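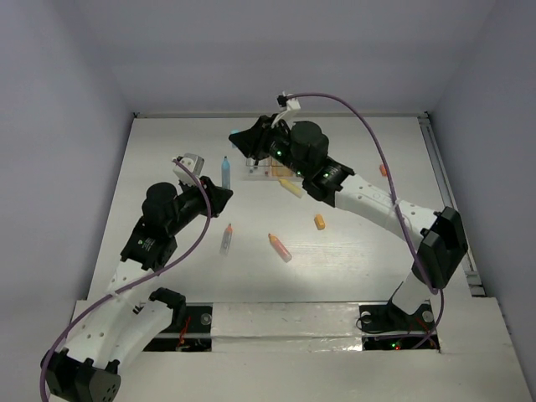
Markers out on the white table.

Progress report to Andus: the Wosov drawing corner
Prepared by Jocelyn Lumanlan, with notes from Kornél Kun and Charito Padilla

Hello again from all of us. We're past the halfway mark on your grant and there is a lot to tell, so I'll start with the drawing things (my favourite part) and leave the money for the end.

When we last wrote, the crayons and markers lived in two biscuit tins and a shoebox, and putting them away meant tipping everything into whichever one was nearest. Half the tips were squashed. Kornél spent most of March sorting what we had, testing every marker on scrap paper and throwing out the dead ones. We began with 516 pieces across all the tins. He binned far more than he wanted to, and we replaced them from the materials line in your budget with chunkier ones that are easier to pick up and easier to spot against a pale surface.

The surface has made such a difference! The tabletop is plain white and the walls on three sides are a soft grey-lavender, so colours really stand out on it and things that roll don't get far at the back. Charito had wanted a patterned cloth on top and we did try one for a week, but small pieces vanished into it and she was the first to say it should go.

Tidying up is the bit we promised to work hardest on. Our routine now is short. Everything gets spread in the middle where it can be seen, the drawing things are dealt with first, then the blocks, and whatever is left is checked for broken tips before it goes anywhere. We used to do the blocks first. Annatjie Hendricks suggested swapping the order after watching a few sessions, and the middle of the table clears much more quickly her way. We have kept it like that since May and I can't see us going back.

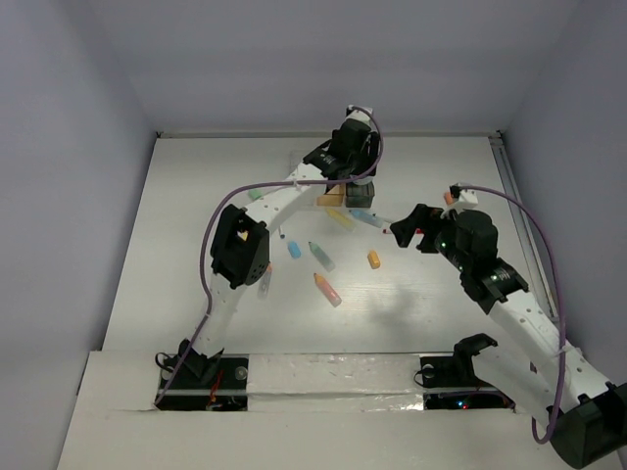
Crayon shapes and small blocks in the middle of the table, with the green square holder beyond.

The holders have been a slower story. We tried three kinds. Tall cups fell over, and a long tray from Brerkon was lovely to look at but took up too much of the table. Low square ones have done best so far — they stay put, and there is still room beside them for a block or two. We'd like a few more of these, in colours that match what goes in them, and Florante Gatchalian has offered to make up a trial set in his own time.

We've also been keeping a mixture of shapes and colours out together, pale ones as well as bright. The pale crayons are the ones most often left behind at the end of a session. Charito now does a last look across the table just for those, and it has cut down our losses a good deal.

Two things haven't gone as planned. The storage cupboard was due in April and has only just been delivered, with one door hung the wrong way round, so the spare stock is still in the hallway. The supplier is sending someone. The other is labels: we printed a full set with colour names, and the print was too small to read from standing height. Kornél is redoing them at twice the size.

Now the money. We have spent 400 of the materials allowance, nearly all of it on markers, crayons and the first holders. A further 50 went on the white top, which came in cheaper than quoted. We would like to move what we saved there into holders, if you are happy with that. Please let me know by the end of August so that Florante can order what he needs.

Before the next report we plan to:
finish the new labels
get the cupboard fixed and the hallway clear
run 20 more tidying sessions with the blocks left until last
share our notes with the Dela Peña group, who are setting up a similar corner and have asked how we do ours

You would be very welcome to come and see it all. Mornings are best, when the table is in full swing, and Annatjie can show you the routine from start to finish. Thank you for backing this, and for your patience over the cupboard.

Jocelyn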